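Wiping down the claims

The founder of Soomro, a small firm on the edge of Mollisitz selling cleaning concentrates and cloths, would like me to stop buying sprays. She has given this talk before, to shop owners and at least one local radio station, and she is good at it. I had come with a shopping bag of my own half-used bottles and a bad mood about the word "natural".

Her argument is simple enough. Most of what people pay for in a kitchen spray is water, scent and a trigger. "You could clean nearly every hard surface in a house with a decent cloth and a drop of washing-up liquid," she says. "I say that as someone who sells the concentrate."

So why sell it? She laughs, though she has plainly been asked before. "Because people want a bottle. If I tell them to use washing-up liquid they nod and go and buy the lemon one anyway. Ours is at least a small bottle."

A small bottle of Oltis, the firm's main product, costs a good deal more than the lemon one. The label says it makes up to 40 refills. I ask how that was worked out, and she says it depends on how strong you mix it. At the strength printed on the back for greasy hobs, it makes 11. That figure is also on the label, if you turn it round and have good eyes.

"It's not hidden," she says. I say it is in much smaller print. She says all print on a bottle that size is small, and we leave it there.

We get on better on the subject of smell. She thinks the trade has spent years teaching people that clean is something you sniff, and that a room with no smell at all now strikes many buyers as a room that hasn't been done. Her first batch had no scent. Customers wrote in to say it wasn't working. "Same formula, bit of orange oil, and the letters stopped. I found that quite depressing." The orange oil is still in there. I ask whether that makes her part of the problem, and she says yes, probably, and pours more tea.

On germs she is careful, more so than her own website, which was still promising "a healthier home" when I looked on January 22, 2023. What did healthier mean? "It means we had a web designer," she says. She would rather it said that the stuff takes off grease and dirt, and that if somebody in the house is ill you should follow proper advice and use a proper disinfectant. I wrote to the firm afterwards asking if the line would be changed. The reply thanked me for my interest.
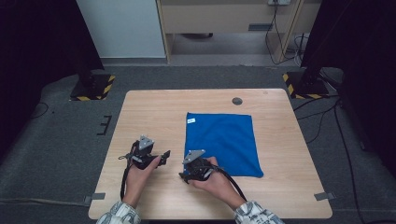 Cloths are where she is surest of herself, and where I began to come round a little. Two things ruin them, in her view: fabric softener, which coats the fibres, and being used wet for everything. A microfibre one, like the bright blue one folded flat on the wood-grain table, should do the dusting dry and only be dampened for marks that won't shift. "People soak it, push the dirt about and then tell me microfibre is a con." It might be a con in another way, I suggest, as these cloths are plastic and shed bits in the wash. She doesn't argue. She washes hers less often than she used to, at a low heat and inside a bag, and she has started selling cotton ones from a mill in Zoswood for customers who mind. They don't pick up dust as well. She tells them so, she says, and most buy the microfibre.

I tried both at home, on a glass shelf and a greasy extractor hood. The dry cloth did the shelf well. The hood needed washing-up liquid, hot water and a fair bit of swearing, and Oltis at the stronger mix did no better that I could see. When I rang to tell her, she asked how long I had left it on before wiping. Not long, I said. "Well, then," she said.

The cloth has stayed in the drawer by the sink. The bottle is under it with the others, and I have not yet bought a refill of anything.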